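Print this story | E-mail this story to a friend

The Red Things

My aunt Hannelore had a rule about red, and the rule was you bought it. A red colander at a garage sale, a red tin with no lid, didn't matter. She came home to Hagedorn Street with it under her arm like she'd rescued a cat. So when she moved into the unit at Lisex and rang to say I could have first pick of what was left, I knew exactly what colour I was in for.

"Two boxes," she said. "Maybe three."

It was eleven. I had the hatchback, and Ida Wiegand from next door came along because she'd heard there might be a casserole dish in it (there was, she got it, it's orange and she's still going on about it).

Hannelore stayed in her chair and directed. I'd hold something up and she'd tell me what she paid, where, and who she beat to it. Once she reckoned she'd spent over 2000 dollars on red things in her life, and Ida said that was less than her own brother had spent on one fishing trip, and the two of them were off, and I was left standing there with a saucepan.

By four we had it sorted into keep, Ida, and op shop, and I'd made a fourth pile without telling anyone. It was all the kid stuff. My cousins' stuff, mine too, from the summers when Mum worked at the cannery and I was dropped off at seven with a sandwich. I'd forgotten we had so much of it.

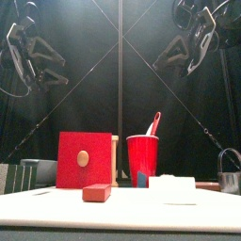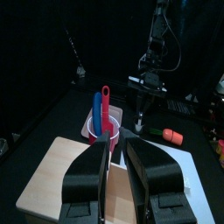 The red square stands up in the first one. The cup, the spatula and the toy screwdriver are in the second.

I was very attached to that screwdriver, you have to understand. I fixed the back step with it. I fixed the dog. I went up and down the hall one whole January asking if anything was loose, and my aunt would think about it properly, hand on her chin, and say well, there's the letterbox. And out I'd go! I charged 40 cents for the letterbox and she paid it, out of the jar, in five-cent pieces, and she wrote me a receipt.

"You still owe me for the gate," she said from the chair.

"What gate?"

"You took a deposit. Then your mother came and got you and you never did the gate."

Ida thought this was the best thing she had ever heard and wanted to know how much. Hannelore said with the interest it'd be 200 dollars by now, easily, but she'd settle for the gate.

I said the gate was at the old house, and the old house was sold. She said she knew that, she wasn't silly, the people were called Ala and they were very nice and they'd be home till six.

So that's how I ended up on Hagedorn Street at twenty past five with a real screwdriver borrowed from Ida's glovebox, explaining myself to a man in bike shorts. He went and had a look at the hinge with me. He said it had always stuck a bit.

Last updated: September

Print this story | E-mail this story to a friend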